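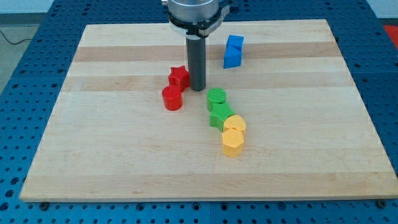 Dzintra Kļaviņa asked whether the oil and wax entries could be split before anyone tried to compare them, because half the households in the first release wrote "oil" for both and the column was no use to her. They are split now. See "Changes in version 2" below.

Jenley: household notes on the care of wooden kitchenware

Jenley is a small text dataset of notes that people kept about looking after wooden things in their kitchens: cutting boards, spoons, bowls, rolling pins, butcher blocks, knife handles. It holds 540 notes in English. Each note covers one object and one event, such as oiling, sanding, a repair, or throwing the thing out.

The notes were collected by mail and by a web form run by the Flunulari reading room. They were typed up by Agathe Hervieu and Lukian Melnychuk, who also did the coding.

What is in the folder

notes.csv
The main table, one row per note.

woods.csv
A lookup table of 19 wood names with the spellings contributors used for each. "Hard maple," "rock maple" and "sugar maple" all point to the same row. "Teak" and "teak type" do not, since sellers use the second for a number of unrelated woods.

codebook.txt
Longer definitions for the event codes, with sample notes for the hard cases.

LICENSE.txt
The license text.

Fields in notes.csv

note_id: a short code. It carries no meaning and should not be used for sorting.
household: a code shared by all notes from the same home.
object: board, spoon, bowl, pin, block, handle, or other.
wood: the name as normalized through woods.csv. Blank where the contributor did not know.
construction: one piece, edge grain, end grain, or unknown.
event: wash, oil, wax, sand, glue, stain, crack, warp, discard.
product: what was put on the wood, in the contributor's words. Brand names were replaced with the type of product.
month: month only, where given.
text: the note itself.
coder: AH or LM.

Missing values are empty cells. The word "unknown" in the construction field means that the contributor was asked and could not say. An empty cell there means the question was not on the form they used.

How the notes were collected

The paper form went out with the Skesside seed catalog in January. The web form opened later and stayed open through the spring. Both asked for the same things, except that the first printing of the paper form left out construction. Contributors could send as many notes as they liked, and a few homes sent a great many. If you are computing anything per household, group by the household field first.

We asked people to write down what they did and what they saw afterward. We did not ask for advice, but a fair amount came in anyway. Advice was kept in the text field and was not coded. A note that says only "never put it in the dishwasher" was dropped.

Handwritten notes were typed as written, with spelling left alone. Where a word could not be read, it appears as [?]. Names of people, streets and stores were taken out. Family words such as "my aunt" were kept.

How the events were coded

Agathe and Lukian coded every note separately and then compared. When they disagreed, Chantelle Zwane read the note and decided. The most common disagreement was between crack and glue, where a board had opened along a seam and was clamped back together in the same afternoon. The rule we settled on is that the event is whatever the contributor did. If nothing was done, the event is what happened to the wood.

Stain was the other trouble. Beet juice on a board is a stain. Darkening over the years is not, and goes uncoded. Several contributors described a gray patch that may have been either water marks or mold. Those are coded stain, with the text left to speak for itself.

Warp includes cupping, twisting, and any board described as rocking on the counter.

Changes in version 2

Oil and wax are separate events. Notes on mixed pastes, usually mineral oil with beeswax, are coded wax. The product field has the detail.

The object value "utensil" is gone. Those rows are now spoon or other.

Duplicate notes from people who used both forms were merged. The longer text was kept.

Henk Verstraete went through woods.csv and corrected the entries for beech and birch, which had been swapped in some rows. Anyone who published counts by wood from version 1 should run them again.

Known problems

Contributors chose themselves, and most of them garden. Do not treat the notes as a picture of how people in general look after kitchen things.

Wood names come from memory, old receipts, or guesses. We had no way to check them. Olive and acacia are probably overreported.

Boards make up a large share of the table. There are few notes about rolling pins, and most come from one bakery family.

People write when something goes wrong or when they are pleased with a repair. Ordinary washing hardly appears, even though it must be the most frequent event by far.

Month is missing for many of the web notes. The form had the question at the bottom of the page and it was easy to skip.

What it can be used for

The set has been used for teaching hand coding of short texts, and it suits that well. It is also a reasonable source of everyday wording about wood, oil and wear. It is too small to train much of anything on, and it should not be used to decide whether a product is safe for food. Some contributors used finishes we would not put on a spoon. Their notes are in the table without comment.

License and credit

Free to use and share with credit to the Jenley notes and the Flunulari reading room. Please do not try to work out which homes the notes came from. A contributor who wants a note removed can write to the reading room with the note code, and it will be left out of the next release.

Corrections

Send corrections as a plain list of note codes with the field and the new value. Lukian handles these. A spreadsheet with colored cells is hard for us to read and will take longer. Corrections to wood names go to Henk, who would like to know what the correction is based on, even if it is only the stamp on the back of the board.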